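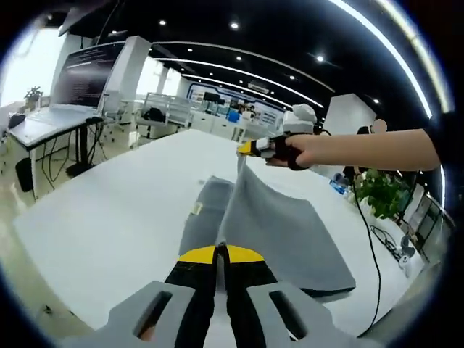 My grandmother kept her mending in a biscuit tin, and whenever I think of October I think of her getting it down from the top of the wardrobe to see what had worn through over the summer. I have come to mending late and rather badly, but I do love it, and this year I've made up my mind to get through the whole pile before the clocks go back. I'm starting with the plain things, by which I mean anything like that grey cloth with its little yellowish tag, soft and a bit like felt, the sort that forgives a wobbly stitch because the thread sinks in and disappears. Patterned cotton is far less kind. I did a pillowcase in the spring and every single stitch shows, and I still put it on the spare bed and hope guests sleep with their eyes shut!

The pile itself is a bit of a museum, if I'm truthful. There are 17 things in it (I went through them on Tuesday with a pot of tea and a notebook, feeling very organised) and a fair few have been waiting since we lived in Pletcombe. There's a cardigan with both elbows gone, four odd socks I'm fond of, and a linen skirt from Palacios, the shop that used to be by the bus station, which split along the side at a christening just as I bent down to admire the baby.

What got me going again was an afternoon class with Inmaculada Toledo, who teaches darning above the wool shop in Warnel. I nearly didn't go. It was raining and I'd convinced myself that everyone else would be terribly good, and then I sat down next to a man who had brought a jumper that was more hole than jumper and I felt better straight away. Inmaculada goes round the table with her glasses pushed up into her hair and looks at what you've done for quite a long time before she speaks. She told me I pull too tight. I do pull too tight, I always have, it was the same with recorder lessons and shoelaces and pastry. She had me unpick the lot and begin again with a longer thread and my shoulders down, and by four o'clock I had a darn the size of a postage stamp which lay almost flat.

Since then I've been doing a little most evenings, after the washing up and before the news. I use a wooden mushroom that came in a box of odds and ends, and wool left over from other people's knitting, so nothing quite matches. The cardigan now has one elbow in moss green and the other will have to be mustard. My sister thinks I should have bought a new one. She may be right, but I've had it so long that I know which pocket the tissues are in.

The skirt I keep putting to the bottom. The seam is simple enough, only the linen has frayed right up to the stitching, and I think it wants a strip of something behind it. If anybody has done this and lived to tell the tale, do leave me a comment. I've got as far as ironing it, and it's hanging on the back of the kitchen door looking at me while I type.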